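**Part-time Lettings and Repairs Assistant, Pesanside**

Revoslow lets and looks after furnished rooms and small flats for people who need somewhere to stay for between one month and one year. Our tenants are mostly hospital staff on short contracts, students on placement and people between house moves. We manage properties in Pesanside and in Gadell, and the office is on Oyewole Street, a short walk from Pesanside bus station.

We are looking for one person to join the office team. The job is partly at a desk and partly out at the properties. You would report to Sreekumar Rodrigues, who runs lettings.

**Hours and contract**

The post is part-time, 36 hours over each two-week period. These are normally worked as four short days one week and five the next, and the pattern is agreed a month ahead. The office is open from 8.30 in the morning. You will be asked to work one Saturday morning in each rota, when most tenants move in or out, and you get the time back in the following week.

It is a permanent contract with a probation period at the start. The pay scale is in the application pack and we will confirm your starting point on it when we make an offer. Overtime is rare and is paid at the normal rate.

**What you would be doing**

- Answering the phone and the enquiries inbox, and booking viewings
- Showing people round properties, usually on your own
- Checking rooms before a tenant arrives and again after they leave, and writing up what you find
- Keeping the key register up to date
- Taking repair reports from tenants, ringing the right tradesperson and letting the tenant know when to expect them
- Reading meters and sending the readings to the supplier
- Putting together the welcome folder for each property, including bin days, parking and how the heating works
- Small jobs that do not need a trade, such as changing a bulb, resetting a boiler timer or tightening a door handle

Nobody in this post is asked to do electrical, gas or roof work. If you turn up and a job is bigger than the report made it sound, you ring the office and we send somebody.

**The check-in and check-out reports**

These take up more of the week than people expect, so it is worth saying more about them. Each property has a written inventory. Before a tenant moves in, you go through it room by room and record the state of walls, floors, windows, furniture and fittings. When they leave you do it again from the same list. Deposit decisions are made from the two reports, and both tenant and landlord get to read them.

We want plain wording. "Two scuffs on wall behind door, each the length of a finger" is useful. "Wall in fair order" is not. Paint colours are noted by room and by wall, as several of our landlords have had one wall done differently from the rest and we have touched up the wrong one before now.

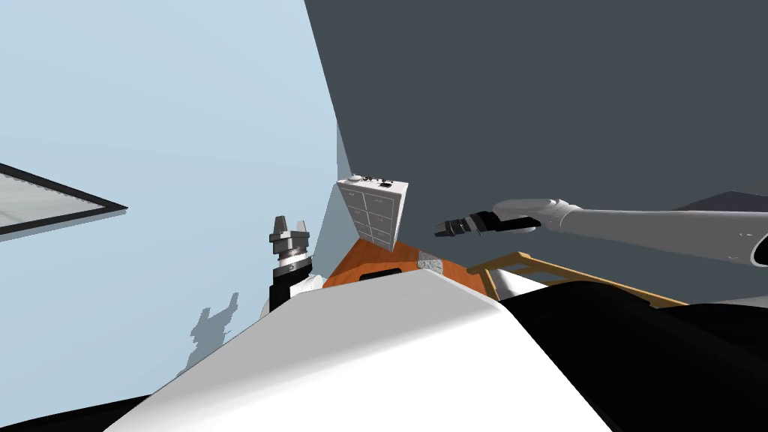

*Light-blue wall meeting a dark slate-grey one.*

You will be shown how to do the reports by going out with another member of staff for your first five properties. After that you do two with somebody checking your work, and then you are on your own. We have a template, which runs on a tablet, and a paper version for when the tablet is flat.

**What we need from you**

You must be able to write clearly and spell reasonably well. You must be comfortable talking to people you have not met before, including when they are annoyed about a broken shower. You need to be able to manage stairs, as few of our buildings have a lift, and to carry a toolbag and a box of bedding.

A full driving licence is needed. The Gadell properties are spread out and the last bus back leaves too early to be of use. There is a shared office car, so you do not need your own.

We would like you to have worked with the public before, in any setting. A shop, a reception desk, a school office or a hotel would all be fine. Experience of lettings is useful but we do not expect it. If you have used a booking system or a shared calendar at work, please mention it.

The job involves holding keys to people's homes, so we will ask for two references and a basic criminal record check. We pay for the check.

**What we offer**

- Paid holiday, worked out in proportion to your hours, plus bank holidays
- Workplace pension
- Work phone, waterproof coat and safety shoes
- Paid training, including a recognised inventory course in June
- Free parking behind the office when the car is not in its space

**How to apply**

Ask for an application pack by phone, by email or at the front desk. Fill in the form and add a letter of no more than one side telling us why you want the job and which parts of it you have done before. We do not accept a CV in place of the form, though you can attach one.

If you need the form in large print, or would rather go through it with somebody over the phone, tell us and we will arrange it.

Interviews will be held at the Oyewole Street office. They last under an hour and include a short written task based on a check-out visit. We pay local travel costs if you bring your tickets. Everybody who applies will get a reply, whether or not they are invited in.

Questions about the work itself should go to Sreekumar Rodrigues, who is usually at his desk in the afternoons. The office is closed on bank holidays and messages left then will be answered on the next working day.

Advert posted 23/12/2019. The closing date is printed on the front of the pack.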